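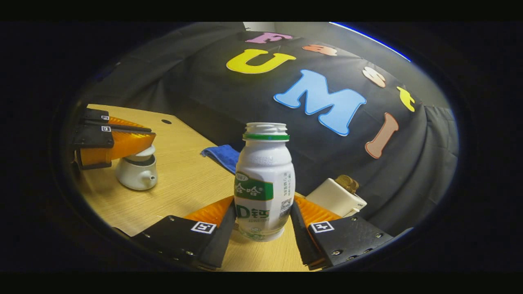
How Does Someone Become a Citizen?

Do you know which country you are a citizen of? Maybe you're a citizen of one country, or maybe of two! Lots of kids are, especially if their parents come from different places.

A citizen is a full member of a country. Citizens can usually vote when they grow up, carry that country's passport, and come home to it whenever they like. If they get into trouble far away, they can ask their country for help.

Getting it at birth

Most people become citizens on the day they are born, without doing a single thing. (You were busy crying!) Some countries say, "If you are born on our land, you are one of us." Others look at your parents and say, "If your mom or dad is a citizen, so are you." Plenty of countries mix the two rules together.

Choosing it later

People can also become citizens when they are older, and this is the part I love. It has a big long name: naturalization. Try saying it fast!

The rules are different in every country. Usually you have to live there for a number of years first. You fill out forms, and you may have to show that you can speak the language. Many places give a test on history and laws, with questions like how leaders are chosen or what the colors of the flag stand for. Plenty of people who were born in the country would have to study hard to pass it.
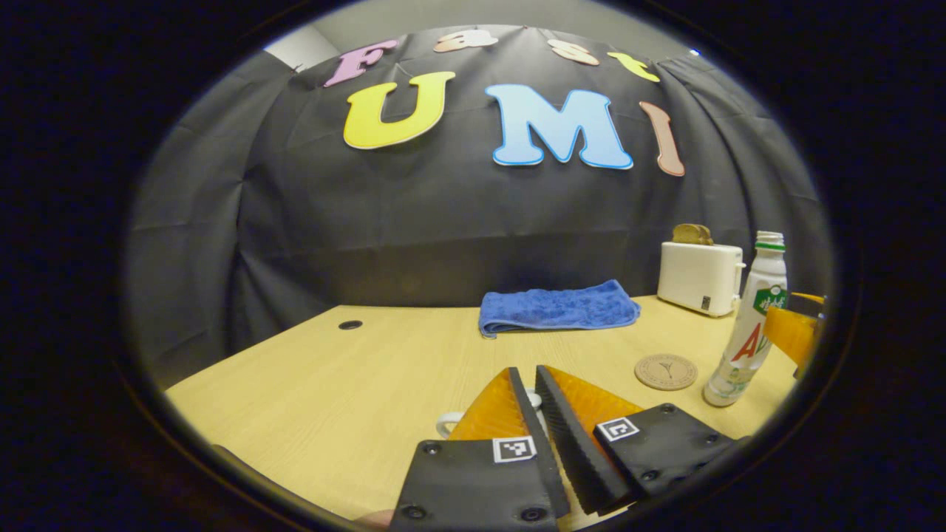 After the test comes a lot of waiting, and then, if the answer is yes, there is often a ceremony. Jolanta Kołodziej moved from Poland to the town of Lunmont when her daughter was 4, and she became a citizen last April in a hall with 200 other people. Everyone stood up and read a promise out loud together. "My voice was shaking so much," she told us. "Then a man behind me started clapping too early and we all laughed."

Do you have to give up your old country?

Sometimes! Some countries let you keep both, and that's called dual citizenship. Others ask you to pick one, and that can be a really hard choice for a family.

What if you don't have any?

There are people in the world who aren't citizens of any country at all. The word for this is stateless. It can happen when a country breaks apart, or when a baby's birth never gets written down. Being stateless can make it very hard to go to school, see a doctor, or travel. Lawyers and aid workers help stateless people find the papers they need, and some countries have changed their laws so that fewer babies start life this way.

Words to know

Citizen: a full member of a country
Naturalization: becoming a citizen after you are born
Dual citizenship: being a citizen of 2 countries at once
Stateless: not being a citizen of any country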